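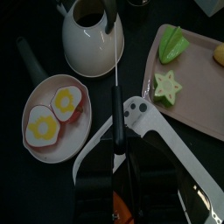 Re-seating the wrist camera and gripper on the kitchen cell

Last updated January 20, 2025. Covers the tabletop cell only, the one with the play kitchen set. The Pliltska arm has a different wrist, don't use these numbers on it.

Do this when: grasps land off to one side, the live view has shifted against the reference view, you swapped a finger, or the counter on the gripper page goes past 4,000 cycles. Takes 40 minutes if nothing is stripped.

You need
- hex keys, small set
- low strength threadlocker
- lint free cloth
- the printed target card (drawer under the monitor)
- a spare finger, in case

Before you touch it

Park the arm. Service pose, not home. Home leaves the wrist too low to get a key in. Then stop button, then gripper power off at the controller. Wait for the light to go out. Fingers can still be moved by hand after that, slowly, so do it slowly.

Save a view first. Open the camera page, hit save, name it "before". People skip this and then have nothing to compare with.

Taking the finger off

1. Back the two finger screws out a half turn each, alternating. Don't pull one all the way while the other is tight, it cocks the finger and chews the hole.
2. Slide the finger straight off. If it sticks, wiggle. No pliers.
3. Wipe the mounting face. Any grit here turns into an angle error at the tip.
4. Look at the tip. Flat spot or a split, bin it.
5. New finger on, a tiny dab of threadlocker, screws in by hand until they touch, then snug. Snug is short end of the key, two fingers of effort.

Check the bracket while you're in there. It's printed and it cracks at the screw holes before it cracks anywhere else. Flex it gently. If it clicks, replace it now, it wont get better.

Camera

Loosen the camera clamp one turn. Just one. Power the camera only (leave the gripper off) and bring up the live view with the reference overlay at half opacity. Turn the camera until the bracket edges line up with the overlay, then the finger tip. Tip should sit near the middle of the view. Tighten the clamp, check again, becuase it always creeps a hair when you tighten.

Focus is fixed on this one. If it looks soft, clean the lens.

Exposure: leave auto off. Set it to 83 in the camera page with the overhead lights on. Black tabletop plus shiny white bits makes auto hunt, and then the kettle rim blows out and you lose the edge.

Cable

Route it back along the arm with a loop at the wrist, enough slack for a full turn both ways. Rotate the wrist by hand to each end and watch the loop. Catches on anything, redo it. Nothing should hang past the finger tips.

Power up and zero

1. Release the stop, gripper power on.
2. Hand clear. Run "find limits". It opens, closes, opens.
3. Closed reading should be under 400 counts. Over that, the finger is on crooked, go back.
4. Lay the target card on the table, run the wrist camera routine in Campos. It moves the arm through its poses by itself, stay out of the cell.
5. Accept if it shows green. Yellow, run it once more. Yellow again, the clamp is loose.

Test picks

Low speed. Do the egg out of the pan first, then the star fruit slice off the pink tray. Flat thin stuff shows tip error fastest. Kettle last, by the handle. Three clean picks of each before you go back to normal speed. If the egg pick scrapes the pan, your height is off, redo the limits step before you blame the camera.

Save another view, name it "after". Put both in the cell folder and write the cycle count in the log.

Known problems

Live view freezes when the wrist turns: cable, nearly always at the plug end.
Gripper faults on power up: finger was touching somthing. Clear it, open by hand, retry.
Picks all off by the same amount: old calibration still loaded. Restart Campos.

Spare fingers and brackets are in the Ustard bin, top shelf. Took the last bracket? Tell Shahab Shahbazi so he can print more.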